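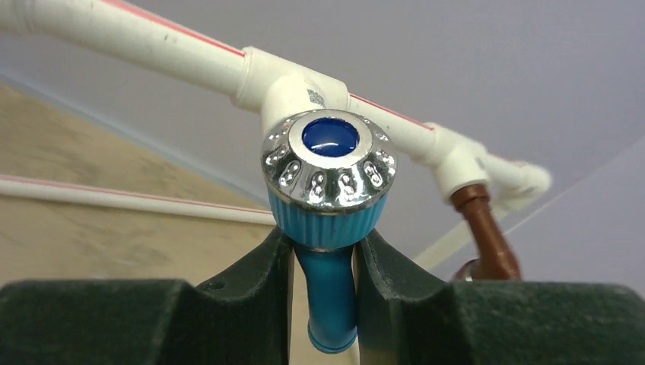

Jolien Kuipers asked me in April how on earth I planned to fill a whole evening with faucets, and I told her the trouble would be stopping. So if you see me still up here when they want to lock the doors, blame her for bringing it up.

(wait for people to sit, water glass on the left side, clicker in right hand)

Welcome, and thank you to Arcombe for the room. Talk is called "A Tap at the End of a Pipe." It covers one small corner of home plumbing: a run of white plastic pipe, some tees, some elbows, and the faucets that hang off them. Gardens, sheds, greenhouses, wash-down areas behind a garage. If you came for boilers I'm sorry, but stay anyway, the cookies are good.

WHY I LOVE THIS STUFF

Start with the Skisville allotments. Everybody there knows the story so keep it short. One standpipe by the gate, 94 plots, and a line of people with watering cans every evening in July. We put in 3000 feet of pipe over one spring. First time the far row got water a man sat down on his own compost heap and laughed. Tell the bit about the hose.

Point of the story: most of that job was the same four parts over and over. Pipe, tee, elbow, faucet. Once your hands know those you can build nearly any layout you can draw on the back of an envelope. I find that wonderful and I've been doing it long enough that I should be over it by now.

READING A RUN OF PIPE

Pass the short offcuts along the rows. Let people handle them while I talk, it wakes the room up.

Things to say while the pieces go round:

A tee is a choice you've made early. Every tee you put in is a place where a faucet can go, now or later. I always put in more than I think I need. A capped tee costs next to nothing the day you build, and cutting one into a finished line in October with cold hands costs you an afternoon.

Elbows slow the water down a little. One or two, who cares. Eight in a row on a long low-pressure line and the last faucet will dribble. If you can go straight, go straight.

A line printed along the pipe is a gift. If your pipe has a stripe, like the thin red one on the pipe in my slides, use it! Pick a side, keep the stripe on that side, and you can see at once when a length has rolled while you were fitting it. On plain pipe I draw my own with a marker and a long ruler.

Dry fit everything first. Everything. Push the whole thing together without cement, stand back, walk around it, turn the handles in your head. Does the spout clear the bucket? Can you get your knuckles past the next one?

(ask: who has glued a tee on facing the wrong way? Hands up. My hand goes up too.)

Spacing. My rule is a bucket and a half between faucets. Two people should be able to fill at the same time without bumping elbows. On the Vumura greenhouse job I spaced them by the drawing and forgot the drawing didn't have people in it. We moved 2 of them the next week.

Leave the sockets open until you've settled where the faucets go. An open tee on the bench is fine, it lets you try a faucet here, then there, then swap the colors over. It gets capped or filled before the water goes on, and you go along the whole line with your finger and check. I mean touch each one.

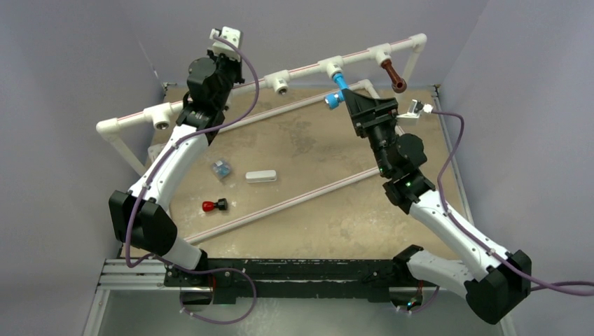 PUTTING THE FAUCET ON

My favorite part. Slow down here, I rushed it last time.

First, the threads. Look at them before anything else. Clean, no burrs, no old tape packed in the bottom of the grooves. An old toothbrush does it.

Then the tape. Hold the threaded end toward you and wrap clockwise, so that screwing it in pulls the tape tighter. Wrap it the other way and the tape will bunch up and come out like a sad little scarf. Three or four wraps of the thin white kind. Pull it snug enough that you can see the threads through it.

(do the demo now with the big wooden thread Vermeulen turned for us – hold it high, back row couldn't see last time)

Start it by hand. Always. If it doesn't want to go in the first turn, back it off and begin again. A crossed thread feels gritty and leans to one side, and plastic will let you keep going long after it should have said something. Back it off until you feel the small drop as the threads find each other, then forward. Lovely feeling, that drop. I will defend it against anyone.

Once it's hand tight, go gently. Plastic likes a bit more, metal will take a bit more than that, and where the two meet you go by the plastic. Most of the cracked fittings people bring me were cracked by somebody strong and well-meaning.

Hold the pipe still with one hand while the other turns. If you turn a faucet and let the tee take the strain, you're twisting every joint back along the line. Second pair of hands if you've got one.

Now, the spout has to end up pointing down. Sounds silly. But the thread gets tight where it gets tight, and that might be with the spout looking at the sky. Don't back it off to line it up, you'll open a path through the tape. Either go on a little if there's give left, or take it out, add another wrap, and start over.

COLORS

Short section, people enjoy it. I'm all for colored faucets. Blue for one supply, copper-brown for another, and your guests stop asking which is which. At Skisville blue is town water and brown is the rain tank. Choose your own system and write it on the wall. A kid of five can follow it, and my uncle mostly can.

Colored plastic bodies also show dirt and drips nicely, so you'll notice a leak sooner than on dull metal.

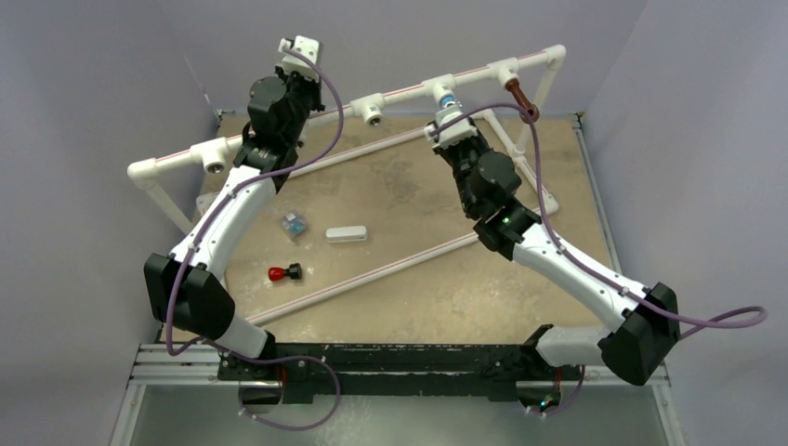

But surely you'd glue the lot and be done with it, a man in the second row said when I gave a shorter version of this talk, and why bother with threads at all?

Good question, so I've kept it in. Answer: pipe to fitting, yes, cement, if it's going in the ground or staying on the wall for good. Faucet to fitting, no. A faucet is the part with moving pieces. It wears, its washer goes hard, somebody hits it with a wheelbarrow. You want to be able to take it off with your hands and a wrench on a warm morning and put another one on before lunch. Glue it in and you'll be sawing.

He asked next what happens in winter. Drain it! Put the whole run on a slight slope, put one faucet at the lowest point, shut off the supply, open everything. Leave them all open until spring. Water that's left in a body with the handle closed has nowhere to go when it freezes.

WHAT IT COSTS

Quick slide, don't dwell. The last complete job I priced was the yard behind the Vumura workshop: pipe, fittings, faucets, clips, tape, cement, one shutoff. 585 dollars. The faucets were the biggest slice of that and I'd spend it the same way again. Save on clips, save on the fancy cutter, buy decent faucets.

HANDLES

People laugh when I say pick the handle first. Try it with a wet hand. Try it with a glove on. A round knob with a bit of texture round the rim gives your fingers something to hold, a lever is kinder to sore joints and you can knock it with a wrist when you're carrying something. Smooth shiny knobs look great in the shop and then you meet them with soapy fingers. Dimples, ridges, raised marks, all good.

(hand round the three sample knobs. Get them back this time.)

Where the faucet meets the fitting, look for a metal ring. I like seeing brass at that spot.

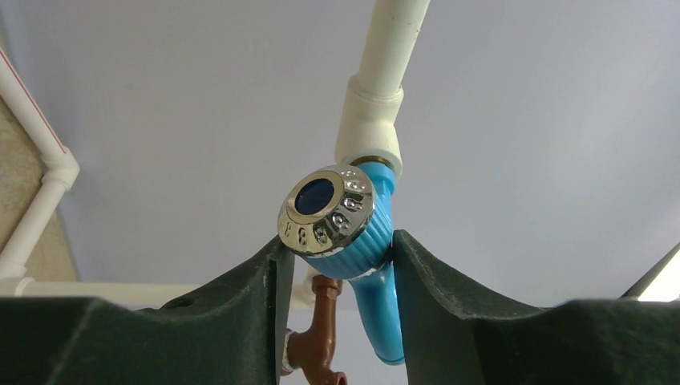 It takes the wear of being screwed in and out far better than bare plastic does, and a clean bright thread makes it easy to see whether your tape is sitting right. If yours goes dull that's fine, leave it alone. If it turns green and crusty, there's a slow weep, and you redo the joint.

TESTING

Water on slowly. A quarter open at the shutoff, with the farthest faucet open so the air can get out. It'll cough and spit, let it. When it runs smooth, close that one and work your way back.

Then dry every joint with a rag and come back in twenty minutes with a piece of paper towel. Touch it under each one. Paper shows you a drop your eyes will miss.

Leave it under pressure overnight before you bury anything. I know. You want to fill the trench. Have dinner.

QUESTIONS

Ones I usually get: Can I paint the pipe? (Yes, water-based, and it helps in strong sun.) Can I run it off the rain tank with no pump? (Yes if the tank is up high and you're patient.) What size? (Bigger than you think for the main line, smaller for the branches.)

Remind them the bench is open after, tape and spare fittings in the gray tub, everyone should wrap at least one thread before they go home. Ask for the chairs to be stacked by the radiator.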